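Hamamik Publishes Code of Practice for Robot Arms Handling Household Items

Guidance sets out 139 requirements covering grip, lifting height, countertop layout and record keeping

CETDALE, May – Hamamik, the industry body for makers and users of small robot arms, today published its first Code of Practice for Robotic Handling of Household Items. The Code is open to any company, school or laboratory that uses a robot arm to pick up, move or put down everyday objects such as cups, bowls, basins and small kitchen tools.

The Code contains 139 requirements in two parts. Part 1 applies to the arm and the gripper. Part 2 applies to the work surface, the objects on it and the people who supervise the task. Members may adopt either part first, but a site must meet both before it can state that it follows the Code.

Until now, most sites have relied on general machine safety rules and on their own house practice. Those rules deal well with guarding and emergency stops. They say little about how a thin-walled cup should be held, or what should be on the counter under it while it is in the air.

"Our members asked for plain rules that an operator can read in the morning and apply the same day," said Rhiannon Lougher, Director of Standards at Hamamik. "A light plastic cup is an ordinary object, and it is also one of the harder things to hold properly. The Code treats that kind of work with the same care the industry already gives to heavy lifting."

The draft was tested at the Cetdale site of Antoniuk, which prepares handling tasks for robot developers, and at Prisetti, a supplier of gripper parts. Over the trial period the two firms submitted 169 written comments, and Hamamik has published its response to each. Several requirements were rewritten as a result, among them the rules on thin-walled containers and on cable routing near the wrist.

Requirements for open containers

Section 4 of the Code deals with cups, bowls and other open containers. A container that holds a loose object must be lifted with its opening facing upward. A slight tilt is allowed if the object stays below the rim. Where the gripper holds a container by its rim and side wall, the operator must set the closing force for that container and record the setting before the first lift.

The section also covers the point of release. Any receiving container must be placed within the arm's normal reach and must be empty at the start of the task, unless the task plan states otherwise. Receiving containers should differ clearly in color from the work surface, so that both the operator and the vision system can tell them apart from it.

A clear ribbed cup with a small reddish-orange object inside is held over a gray countertop by a black arm, with a teal basin and a pink bowl set out on the surface.

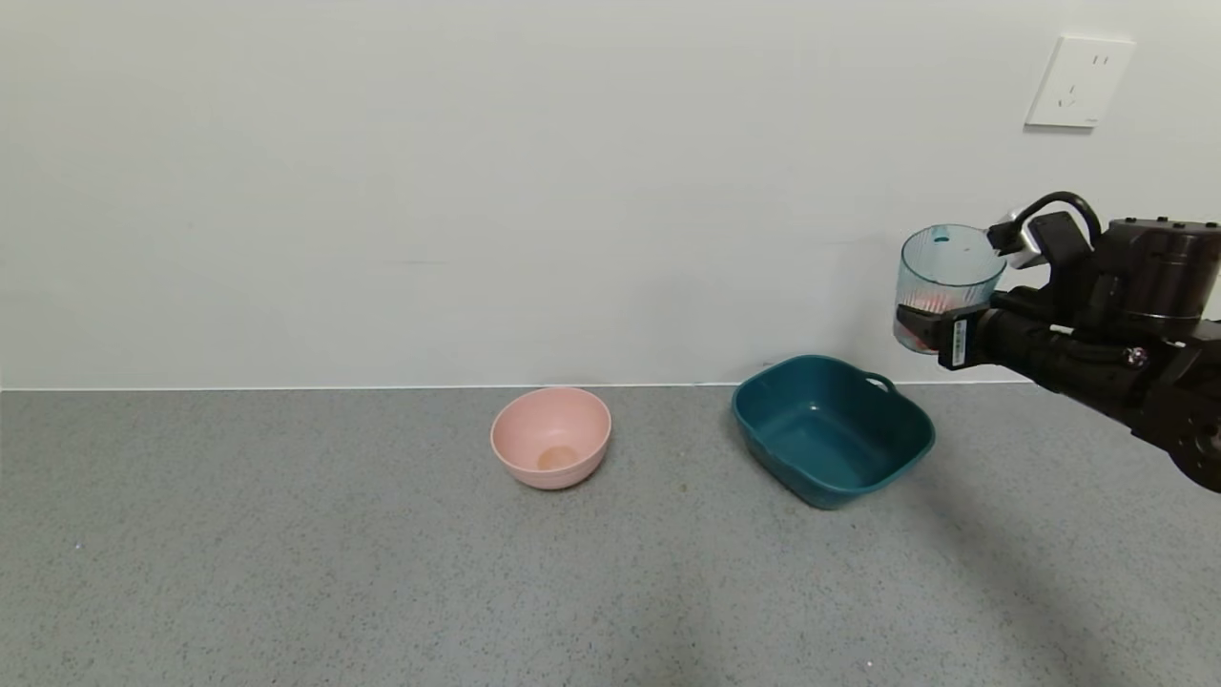
Requirements for the work surface

Section 7 applies to the counter or table. The surface must be level and wiped down before each session. Items that are not part of the task must be removed from the arm's working area. Wall outlets close to the arm must be noted on the site plan, and no loose power cord may cross the space through which the arm moves.

Cables mounted on the arm itself must have enough slack for the full turn of the wrist. Sites must inspect these cables every 500 operating hours and keep the inspection sheet with the machine. Labels on the arm must remain readable and may not be covered with tape.

"The work surface section changed our routine the most," said Kieran Crabtree, Operations Manager at Antoniuk. "We had good records for the arms and very thin records for the counters. Our teams now complete one sheet for both, and a supervisor signs it before the arm is switched on."

Records and review

Each site must name a responsible person, who keeps the task plans, the force settings and a log of dropped or damaged items. A drop does not count as a breach of the Code. Failure to log one does. Hamamik may ask to see the log at any time during the first year of adoption, and yearly after that.

The Code does not replace national law or existing machine safety standards. Where a legal duty is stricter, the legal duty applies. Glassware, sharp tools and containers of hot liquid are outside the scope of this edition – a working group has been formed to consider them for the next one.

Availability

The full text, a short operator guide and blank record sheets are available to members free of charge through the Hamamik members' office. Non-members may request a reading copy. Training sessions for responsible persons will be held at Cetdale, with up to 2 places for each member organization.

About Hamamik

Hamamik represents makers, suppliers and users of small robot arms. It publishes codes of practice, runs training for operators and supervisors, and answers technical questions from its members.

Media inquiries should be addressed to the Hamamik press office, Cetdale.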